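2026-01-06

The decorations came down this morning and the room looks twice as big and half as friendly, so I have been sitting in the kitchen instead with the radio on low and a pot of tea going slowly brown beside me. I meant to write every evening over the holidays and managed three, which is better than last year, I suppose.

Mostly I want to put something down about the bread, while I still remember what I did. I have been keeping the same starter going since April and it has never been what you would call lively. It sulks. I feed it, I talk to it (yes, really), I move it nearer the boiler and then further away, and it gives me a loaf like a doorstop and then, two days later, with nothing changed that I can think of, a lovely tall one with a crust that crackles as it cools. Yesterday's was one of the lovely ones. I used 400 grams of the strong white and a good handful of rye from the bottom of the bag, left the dough overnight in the cold pantry for 13 hours because I overslept, and baked it in Mum's old pot with the lid on. I do think the oversleeping had something to do with it!

I've been thinking too about where I do all this. My own worktop is so short that the flour ends up on the hob and the dough scraper ends up in the sink, and I have been daydreaming for weeks over plain wood and long pale surfaces with room to roll something out properly.
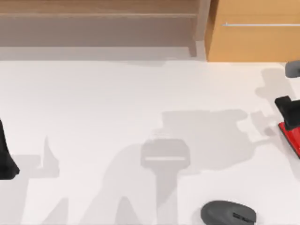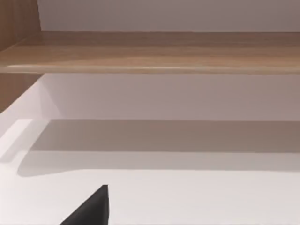

Light wood is what I keep coming back to, though I know I would fret over every ring and scratch. Chantal Fraser, when I went on about all this on the telephone after lunch, told me that a bigger worktop would only give me more to wipe down, and that her best loaves were made on a tray balanced across two chairs the winter her kitchen was being plastered. She thinks the trouble with my starter is plain hunger – I feed it once a day and she feeds hers twice when the house is warm – and she wants me to try it for 36 hours before I bake again and write down what it does. I said I would. She also wants her cake tin back, which I had hoped she'd forgotten.

So I gave it a second feed at teatime, and put a rubber band round the jar to mark the level. I have been in to look at it far more often than is sensible. There may be a bubble or two near the top, or that may be wishful thinking and the kitchen light.

The rest of yesterday's loaf went with leek soup tonight, and I ate it standing up at the window watching the rain come over the allotments. I must get more rye, and a new bag of the strong white as well if they have it, and ring the man about the gutter. Cake tin is by the front door so I can't leave without it.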